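Fold Tolerance

1. Intake

Oleksandra Harasym signed for the Hondville station on 2nd November. The station consisted of two arms, one table, one wrist camera per arm, one overhead camera and a pair of leader handles. The contract was between Ernent, which ran the station, and Clereo, which would train on the output. The task sheet said FOLD CLOTH, DARK, ON PRINT. The target was 1773 accepted episodes.

An episode began with the cloth dropped on the table and ended with it folded, both grippers open and clear. Maximum length was 80 seconds. Anything longer was rejected by the software before a person saw it. Anything shorter went to review, where a reviewer known to her only as Fahy marked it A, B or R.

The table cover had been chosen by Clereo. It carried a repeating fan print, dense enough that the overhead camera had trouble finding a straight line anywhere on it. The previous operator had requested a plain cover twice. Both requests were in the file with the same answer: the model must not depend on a plain cover.

She recorded 20 episodes before lunch. Fahy passed 11.

2. Procedure

The sheet gave the order of operations. Grip near corner, left. Grip near corner, right. Lift. Carry to far edge. Release. Half turn. Repeat. It did not say how high to lift or how hard to close. Those were the things Clereo was paying for.

She found that the right gripper closed a little ahead of the left. The calibration report gave the difference as zero. She compensated by starting the left hand early, and after a week she no longer noticed that she did it.
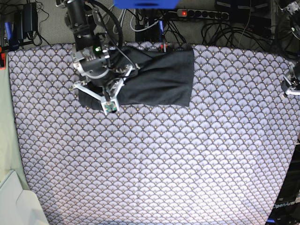

The review notes were brief. Episode 40: R, edge lifted with table cover. Episode 41: B, second crease shallow. Episode 58: A. For a while she kept a file of the A episodes and played them back at half speed to find what they had in common. They were mostly the ones in which she had been thinking about something else.

At the end of each fold she rested the gripper over the cloth before backing away. The pause lasted a little over a second. It was on no sheet. Her mother had done it with tablecloths, one palm flat on the finished stack, and then gone on to the next thing.

In the third week she wrote to Fahy.

"Is the pause at the end a problem?"

"What pause?" Fahy wrote.

She sent three episode numbers. The reply came the following morning.

"Not a defect. Leave it in or take it out, but be consistent."

She left it in.

3. Rejection criteria

Episode 231 was rejected and then restored. It was the only one in the set with both entries against it.

The cloth had caught on the hardware during the second grip. She could not see this from her chair. The overhead view showed a fold in progress. The wrist view showed mostly fabric. She opened the gripper, closed it, moved back, and felt nothing, as the handles returned no force. The clock stood at 52 seconds. She moved the arm down and to the left, opened again, and the cloth came free. She finished the fold at 79.

Fahy marked it R, operator error. Six hours later the mark was changed to A, with a note from Clereo attached: recovery behavior, please collect more.

She asked how she should collect more.

"Make the same mistake," Fahy wrote.

She tried. She drove the gripper into the cloth at the same angle, at the same height, with the same early start on the left. The cloth slid off each time and lay where it was supposed to lie. She logged 14 attempts as A, clean fold, and asked for the request to be closed.

It stayed open. For several days she watched the wrist view more than the table, waiting for a snag she had not arranged.

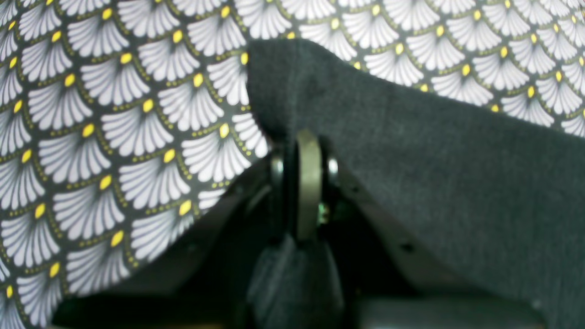
4. Evaluation

The first trained policy was sent back to the station in February. Her instructions were to load it, drop the cloth, keep one hand on the stop and write down what happened. She was not to touch the handles, which had been unplugged and set on the shelf.

Run 1. Near corner gripped, left. Near corner gripped, right. Lift. Left arm leads slightly. Cloth carried to far edge. Release. 44 seconds.

Run 2. As above. 46 seconds.

Run 3. Right gripper closed on the table cover. Gripper opened, closed, moved back. Moved down and to the left. Opened. Cover released. Fold completed. 71 seconds.

She read the entry for run 3 twice and made no change to it.

The form had a box for behavior not present in the task sheet. She had nearly reached the end of the batch before she put anything in it. At the close of every run, the right gripper had stopped over the folded cloth and stayed there a little over a second. Then it had backed away.

She wrote: Pause at end. Consistent.

She dropped the cloth for the next run and put her hand back on the stop.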